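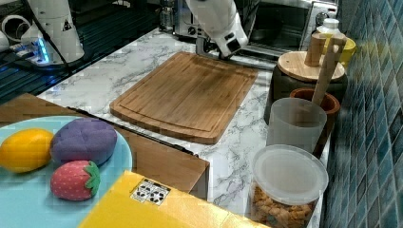 Tábua de bambu: óleo mineral ou azeite?

zekow_31
Boa tarde malta! Comprei uma tábua de bambu em fevereiro e já está a ficar áspera e baça. A minha sogra jura por azeite, o rapaz da loja Bastos queria vender-me um frasco de óleo mineral. Vale a pena gastar dinheiro nisso ou é conversa de vendedor?

Graça Morais
Azeite não!! Fica rançoso e depois cheira a armário velho, já me aconteceu com uma de oliveira lindíssima. Óleo mineral alimentar, camada fina, deixas a noite toda e de manhã passas um pano. Eu faço isto de mês a mês.

torkeo
Discordo um bocadinho. Uso azeite há 7 anos e nunca cheirou a nada. Lavo logo a seguir, seco em pé, e está feito. Acho que há muito exagero com estas coisas.

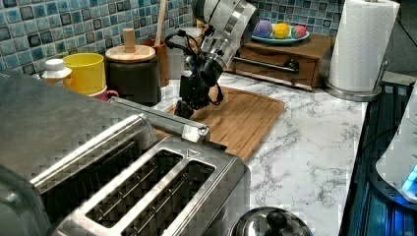 E mais uma coisa, o bambu bebe muito menos do que a madeira normal, portanto se puserem demasiado óleo fica peganhento e apanha o pó todo da cozinha.

Graça Morais
Nisso do peganhento dou-te razão, torkeo. No azeite é que não :)

zulton614
Óleo de linhaça cru também dá, mas demora dias a secar e convém ter paciência (eu não tenho). O que estraga mesmo a tábua é a máquina de lavar loiça. A minha abriu pelas juntas à segunda lavagem.

zekow_31
Ups... a minha foi à máquina umas quantas vezes. Lixo antes do óleo?

zulton614
Sim, lixa fina, sempre no sentido do veio, e deixa secar bem. Depois dá-lhe óleo, espera 10 minutos e tira o excesso.

Graça Morais
10 minutos é pouco, deixa a noite!

zekow_31
Ok, fica a noite. Logo à sogra digo que foi azeite.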